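The second life of blue cloth

In Vutulmont, old work clothes are rarely thrown away. The town had a weaving mill, Filon, which gave work to 393 people, and many families still keep a drawer of cloth from that time. My neighbours cut it into towels, aprons and bags.

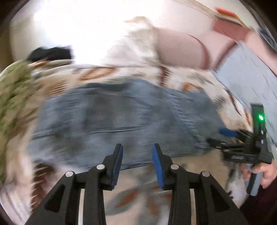

Blue-grey cloth, folded.

Since September the small shop Imano buys such pieces by weight and sews them into quilts. One quilt needs eight old jackets and four evenings of work. The colour is never the same twice – sun and soap decide it. I have bought one for my sofa, and it is heavier than I expected. The waiting list is long, so one must order before the winter.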